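Home News Minutes Plot Holders Contact

UNDCOMBE ALLOTMENT AND GARDEN SOCIETY
Minutes of the April meeting, held in the Undcombe village hall, Monday, 7.30 pm

Present: 20 members, with the Chair in the chair and the Secretary taking notes. Apologies were read out. A warm welcome to the two new plot holders from the Adebisi Road end, who brought rhubarb cake!

1. Minutes of the last meeting
Agreed, with one correction: the leeks that won the winter show came from plot 12, not plot 21. The Secretary is sorry and has bought the grower of plot 12 a cup of tea.

2. Matters arising
The top gate now shuts properly. It was rehung on the new post and the old padlock code still works. The bottom gate still drags in wet weather and will be looked at before the potatoes go in.

The wasps' nest in the tool store was an old one and has been taken down.

3. Money
The balance stands at £1339 after paying for the water. All but three of the plot rents are in. The insurance renewal has come from the same firm as last year and the cost has gone up a little. Agreed to renew.

4. The pond
This took up a good part of the evening, and quite right too, as it is going wonderfully. There is frogspawn at the shallow end and a pair of newts was seen on two mornings running. The marsh marigolds are out and the water mint has come through the winter, though it will need keeping in check or it will have the lot.

Agreed: no tap water to go in the pond; top up from the butts only. The sloping stones on the hedge side to stay as they are so hedgehogs can climb out. A member offered more native plants from a garden in Tresov Lane and was thanked with real feeling. Please do not bring fish, however kindly meant.

5. Seed swap
The best one yet. Over 40 kinds of seed changed hands, and the beans alone filled a table. Several people went home with the climbing pea with the purple flowers, and we look forward to hearing how it does on the heavier soil at the bottom of the site. Left-over packets are in the biscuit tin in the tool store, sorted by sowing month. Please write the year on anything you add.

It was suggested that next time we have a separate corner for flowers, as the sweet peas got lost among the squashes. Agreed by everyone.

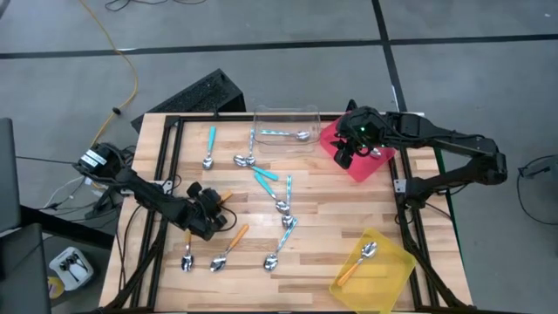
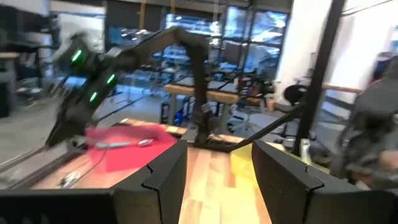

Spoons on the striped wooden tabletop in the first picture, a red cloth in the second. 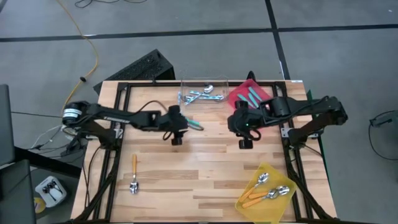
6. Compost and manure
The load from the farm at Sekex comes in the second half of the month and will be tipped by the top gate as before. It is well rotted this time. Take what you need for your own plot and leave the barrows where you found them. The Secretary has the list for anybody who would like help moving theirs, and there were plenty of offers from the floor.

The hot heap trial is doing splendidly. The left-hand bay was steaming at the last turning and has dropped by half already. Shredded card seems to be the making of it. Coffee grounds are very welcome. Cooked food is still a firm no, and so is bindweed, even if it looks dead.

7. Water
The tank by plot 8 has a slow leak at the tap. A new washer was tried and did not cure it, so the whole tap will be changed. Cost agreed up to £48. Until then please put the bucket back underneath after filling your can.

There was a good discussion on mulching to save water. One member lays wet newspaper under grass cuttings round the courgettes and hardly watered at all last summer. A few of us are going to try the same and compare notes in the autumn.

8. Open afternoon
To go ahead in June. Plot walks at 2 pm and again at 3.30 pm, plant stall by the big plum tree, teas in the hall. The primary school would like to bring its sunflower pots, and we said yes at once. More cakes are needed, and somebody with a gazebo.

The scarecrow contest is back. Theme: the seaside.

9. Any other business
Plot 17 has spare raspberry canes, free to anyone who will dig them up.

A request was made for quieter strimming before nine on a Sunday. Agreed.

The robin that nests in the watering can is back in the same watering can. Please use another.

10. Next meeting
Same place, same time, in May. Tomato seedlings to swap should be labelled, and hardened off if you can manage it.

The meeting closed at 9.10 pm and there was still some cake.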